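Parts Storage and Kitting, Handout 3
Course notes prepared by Souad Salem for the Ceststead workshop

Where kitting starts

A kit is the set of parts one person needs for one job, put together before the job begins. Most of the delays we looked at in the Tellero exercise came from the step before assembly, when someone had to stop and look for a part. Read your notes on that exercise again before you do the questions for next time.

Shelf or bin

Small parts stay on the shelf until they are called for. Keep like with like, and leave a gap between one kind and the next so a hand can get in. Long or curved parts are harder. They roll, they hook on each other, and they take up more room than their weight suggests. Molded shells are a good case - a pair can lie side by side on top of a flat box, and the box can go in a bin.

Yellow shelving with small parts, and a white bin holding a cardboard box (first two views); close view of the hand (third).
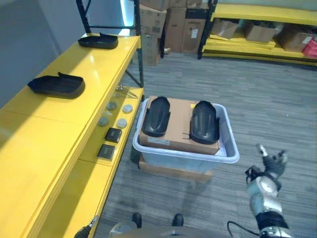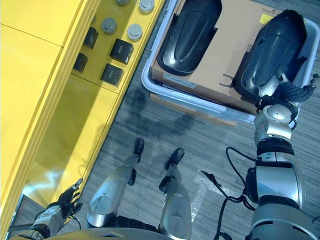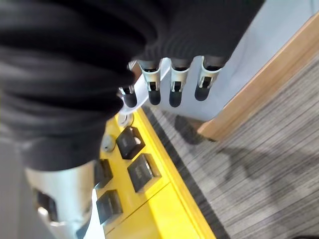

Jisard Course Notes, Issue 15, page 2

Setting down molded parts

Put both parts of a pair down facing the same way. Set the first one near one side of the box and leave space for the second. If they have to be stacked, put paper between them - black plastic shows every scratch.

Labels

A label belongs on the front face of a box, where it can be read with the lid closed and something on top. The Zaki parts list uses numbers from 2000 up. Write the number first and the name of the part after it.

For next time

Choose one shelf in your own workplace. Draw it from above, mark where each kind of part is kept, and note which parts are picked together. Bring the drawing with you. We will use it to lay out a bin for a single job.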